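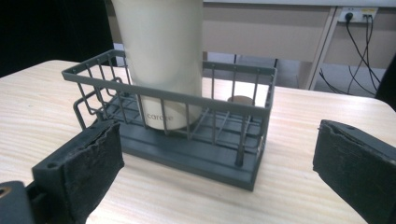
Chapter 6
Drying and Storing Hand-Washed Ware

Washing is only half the job. A cup that leaves the sink clean can be dirty again within minutes if it is wiped with a used tea towel or stood rim-down on a wet bench. This chapter deals with what happens between the rinse and the cupboard.

Most small kitchens rely on a wire basket or rack over a tray. The bars let air reach the sides of each piece, and the slatted floor holds it clear of any water that collects underneath. Tall ware, such as a carafe or a straight-sided cup, often stands higher than the top rim of the basket. It should be placed where it cannot tip, and away from the edge people reach across.

Lids, stoppers and other small parts are washed separately and dried beside the vessel they belong to. Cork takes longer to dry than glazed or plastic ware and should not be pushed back into place while damp — mould starts in the neck, where it is hardest to see.

In this chapter you will learn to:
choose a rack to suit the ware and the bench space
load tall, shallow and loose items so that air can move between them
empty and scrub the drip tray
recognise odours and discolouration caused by poor drying

Key terms: air drying, drip tray, drainage, recontamination, rim height

Case study: the Werkard tea room
Lovely Ignacio and Taner Başaran run the tea room at Werkard, where 14 staff share one sink. Until October the clean cups were stacked inside each other on a folded towel. Read their account in Section 6.2 before you start Activity 1, and note the 2 changes they made to the bench layout.

6.1 Why air drying is preferred
A cloth moves whatever is on it to the next surface it touches. Air leaves nothing behind, provided there is space around each item and the rack itself is clean.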